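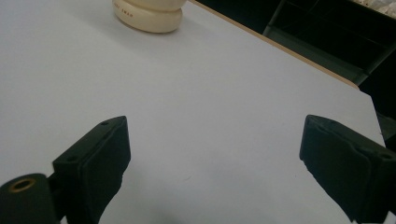

Kneath Failed Grasps, data card

Version of November 12, 2025
Maintainer: Darlene Tremblay
Fault notes: Hélène Turcotte

What you get

Kneath is a set of 544 short recordings made with a hand-held two-finger gripper on a plain white table. The object is a cream container, the task is to pick it up and set it down again, and 78 of the recordings end in a slip. We kept every one of those. They're the best part of the set!

Most of the grasp data we've worked with gets its drops trimmed out before release, so a policy trained on it has never met a container on its way out of the fingers. We'd love to see what people do with a set where the slips are labeled and left whole.

The fault

The slips come from the pads. Each finger carries a black pad block with a soft, dark facing on the inside, and the facing on the right finger began to fray along one side. Hélène spotted it while checking wrist footage against the force log: the container was rotating in the grip before it dropped, always the same way, with the fingers fully closed and the log showing normal force.

She swapped the left and right fingers and the rotation changed direction. That settled it for us. We had spent a good while blaming the encoder before that, and I'd like those evenings back.

A frayed pad still holds a light container when the grip lands square on the body. Trouble starts low down, where the base bulges and there is a groove above the lower band. The facing folds over on the curve, the contact patch shrinks, and the container turns.

Labels

outcome: held, slipped, or aborted
slip_onset: time in seconds from finger closure, blank if there was no slip
grip_height: low, middle, or high on the container
pad_state: fresh, worn, or frayed, judged by eye before each batch
operator_note: free text, sometimes empty, sometimes much too long

Pad state was entered per batch, so a pad that got worse halfway through keeps its starting label until the next check. Treat "worn" as a fuzzy category. Darlene and Hélène disagreed on it often enough that we now store both opinions, in pad_state_a and pad_state_b.

Layout

Recordings are in clips/, logs in force/, and labels in one table called outcomes.csv. File names match across folders. The loader in tools/ reads all three and was written for Dronda, our in-house playback viewer, but it runs fine without it.

Known problems

— The first 30 recordings have a clock offset between video and force. The loader corrects it; the raw files don't.
— Operators could feel the container going and sometimes tightened up before a real drop. Those count as slipped if the container rotated, even when it never left the fingers.
— One table, one kind of container, soft even light. Please don't report slip rates from this set as if they applied to grippers in general.
— Facing fibers can come loose and end up on the table. Don't use specks on the surface as a tracking feature.

Safety

Stop using a pad when the facing frays. Check both inner faces every 200 closures, and look at the edges as well as the middle. Keep your free hand away from the space between the fingers while you look. We use empty containers only, after one full one went over the table edge during setup and made a slippery mess of the floor.

What's next

In December we plan to add a batch with the Rakach pads, a molded design with no glued edge to lift. Fondeo is cutting the first pairs for us now. If you have frayed-pad recordings of your own, send them to Darlene with the force log attached — even a handful would help, and odd containers are very welcome.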